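Forums > Member Builds > Arms and Manipulators > Two-arm bench, Mutov joints, now with walls

gantrymoth
November 26, 2020

Hello again, all! Some of you followed my first build thread back in June, when I had a single arm clamped to a sheet of Skivwood and a great many opinions about how easy the second one would be. Well, the second one is up. It has taken me far longer than I told my family it would, and I've learned more about cable strain than I ever cared to know, but both arms now move under teleop and I can get through a short session without anything throwing a fault. I thought I'd write it up properly while I still remember what I did, and also because I have a question about grippers that I'd love some help with.

The joints are all Mutov, bought used in one lot from a fellow at the Pliditz makerspace (wonderful place, terrible parking). The control software is Kartha, the free version, with my own launch scripts bolted on top.
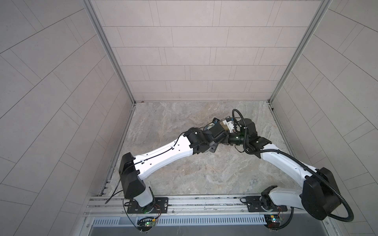
Putting both arms on one front rail was the decision I went back and forth on the longest. My first plan had a separate pedestal for each, and I spent many happy evenings drawing them, but every time I nudged one I'd have had to redo the calibration between the two. With both black mounting plates on the same length of aluminum, the distance between the bases stays put, and I can still slide a plate along when I want more shared reach in the middle. The little driver boards live down below the bases where I can get at the wiring without taking anything apart. I'm very pleased with that part and will hear no criticism of it (I will, of course, hear criticism of it).

Total spend on the rail and the frame posts was 395 dollars, and that hurt.

solderpatch

Lovely to see this come together! I'm going to be the first to criticize, sorry. With a shared rail, whatever one arm does gets passed along to the other. When mine swings out fast with the elbow extended, the second arm's wrist shivers. I ended up splitting my rail and bolting each half to its own slab, and the shiver went away that same afternoon.

gantrymoth

No apology needed, solderpatch, that's a fair point and I do get a little of it. I've capped joint speed at 30 percent in Kartha, which hides the problem more than it cures it. I'd still sooner have a small shake and a calibration that holds. Ask me again once I get impatient and turn the speed up!

Anyway, the gripper question. Hard blocks and boxes are fine. What I struggle with is anything soft or floppy, and I've been practicing on household things from around the counter. Stationery is the worst of it by a mile.

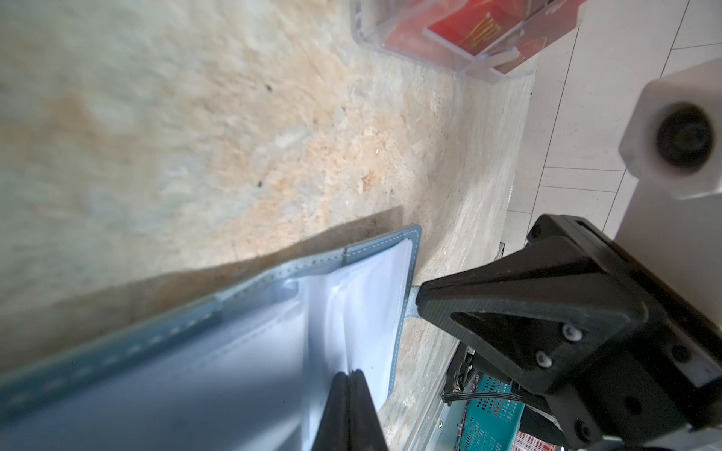

Wrist view, both fingers pressing up into the pages under the blue stitched cover.

My trouble is knowing how hard to squeeze. Too little and the pages slide against one another, too much and the whole thing bows up in the middle and wants to pop out. I've been stepping the grip current up in increments of 5 percent and watching the wrist view, and I'm sure there's a smarter way. The fingers are printed with plain tapered tips and no padding at all.

tincanorchard

Pad the tips! I know it sounds too simple, but a strip of thin silicone on each finger did more for me than a month of fiddling with current limits. Use the soft kind sold for lining drawers, and glue it down with something flexible so it doesn't peel at the point. You'll lose a hair of precision on small parts and you won't miss it.

solderpatch

I'd go the other way on this one, tincanorchard. Padding is nice until it wears, and then your grip changes a little every day and you're chasing it forever. Plain tips and a better approach angle, I say. Come in along the spine of the thing, where it's stiff, and leave the loose edge alone.

gantrymoth

I can see myself trying both, which probably means reprinting fingers until spring. The spine idea is a good one and I feel silly for always going in at the loose side.

The other thing giving me grief is clear plastic. From the wrist camera I can hardly find the near wall of a container against a speckled surface, because the stone pattern comes right through it and all I have to steer by is the bright lines along the ridges.

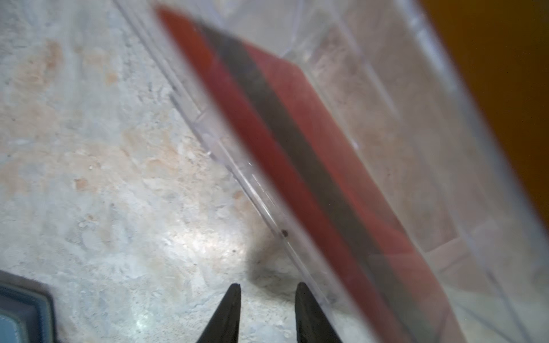
brasswidget wrote that clear plastic had been the end of two of their projects, and that the only thing that ever helped was moving the lamp. "Put your light low and off to one side," the post went on, "so that the edges catch it, and turn off whatever is overhead. I also stopped trusting the wrist view for the last little bit and drive that part from the fixed camera, with my hand very near the stop button."

tincanorchard

Seconding the low lamp. I'd also run a bit of masking tape along one rim while you're learning, and take it off when you feel brave.

solderpatch

Tape feels like cheating to me, but I do it too. What's your camera delay like? Mine got much easier to drive once I dropped the resolution and got up to 24 frames a second. I'd been overshooting every container on the bench and blaming my eyes.

gantrymoth

I haven't measured the delay at all, which I suspect is your polite way of telling me to go and measure it! I'll do that this weekend, along with the lamp. I have some silicone drawer liner in the kitchen that I think can spare a corner. Will post the numbers when I have them, and if anyone has a finger model with a flatter pad than mine, please send it my way.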